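Hernley Opens Parts Sorting Room at Tundton Depot

TUNDTON - Hernley, which collects and resells leftover shop and building supplies, will open a sorting room at its Tundton depot this July. The room will take mixed loads that until now were sent to the company's Poridton site for sorting.

The new room holds 8 steel-legged benches, a wash sink and a wall of shelving for finished orders. Goods arrive in deep gray bins and are sorted by type and size, then packed in cartons for resale. Each shift will be able to clear 244 cartons when the room is fully staffed.

"Customers in Tundton were waiting on stock that had already been through their own town once," said Teresa Hegarty, depot manager. "Sorting it on site takes 3 days out of the process."

The bins were chosen for their sloping walls, which bring small items toward the middle of the floor as a load runs down. Hernley has used the same type at Poridton and moved part of that stock to Tundton in the spring. Bins with surface scuffs stay in service. Bins with split seams or bent rims are pulled and returned to the supplier, Kaczmarczyk, for repair.

Loads are kept small at the last stage. Long pieces such as blocks and rails are taken out one at a time and laid flat in the carton, with the heaviest at the bottom. Loose hardware is bagged and labeled before it leaves the bench.

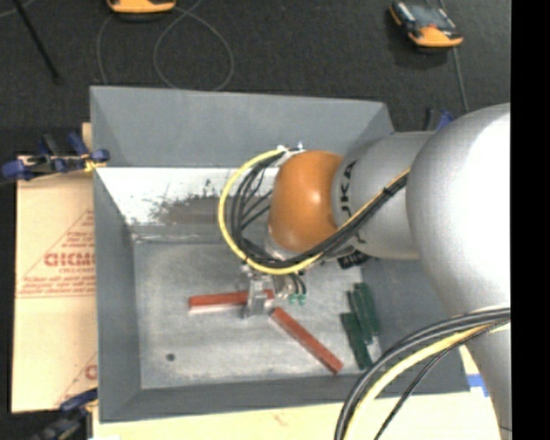 Svenja Albers, who planned the layout, said the benches were set lower than those at Poridton after packers there asked for a shorter lift. The aisle between the benches and the shelving is wide enough for a pallet jack - a change from the older site, where cartons are moved by hand cart.

The depot will accept drop-offs from trade customers on weekdays and until noon on Saturday. Loads over 400 pounds must be booked ahead through the front desk. Paint, solvents and batteries are not accepted.

Trade customers with questions about bookings can ask for Eoin Ó Néill at the Tundton depot. Media requests should go to Malachy Tierney.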